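Dell tower, used, two banks of memory slots: review after a processor swap

Bought from Usico in March for 95 dollars, without a processor. Listed as tested to POST. The case is a black desktop tower and I worked on it lying on its side. Tools needed: one Phillips driver, isopropyl alcohol, thermal paste (Forninska, small tube).
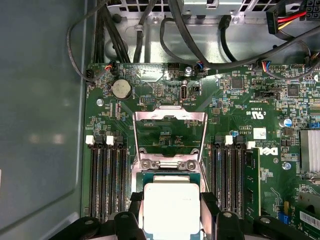
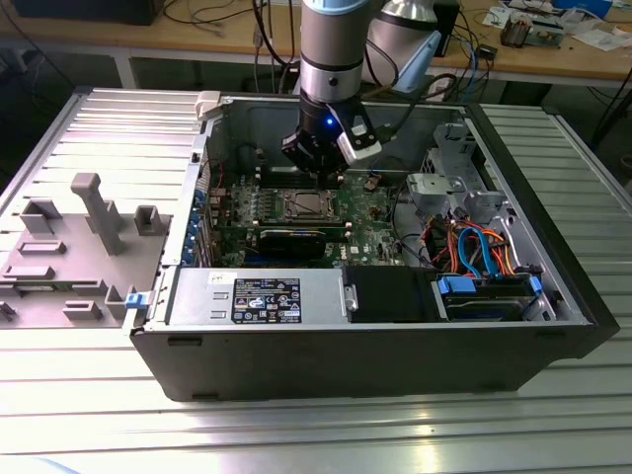 Access is the strong point. With the side panel off, the socket can be reached from directly overhead, and the load plate stands open on its own while the chip is lowered. The heat spreader sits flat and the plate closes with even pressure. Check the notches before letting go of the chip; the pins do not forgive a second attempt.

Expansion slot brackets use blue retention tabs, stiff on my unit but intact. The power supply label faces up when the case is on its side, so the rating can be read without removing anything. The coin cell is in an ordinary holder and comes out with a fingernail. I replaced it anyway.

Cable routing is average. Front panel leads are short, and the fan lead had to be unclipped twice.

Results: first boot took 40 seconds with memory training, later boots less. The Van Damme stress loop ran for 300 minutes with no errors logged. Fan noise is noticeable at full load and low at idle.

Cons: no manual, one scratched panel, and a seller who takes days to answer.

Four out of five. I would buy the same unit again at this price, with a processor already fitted if available.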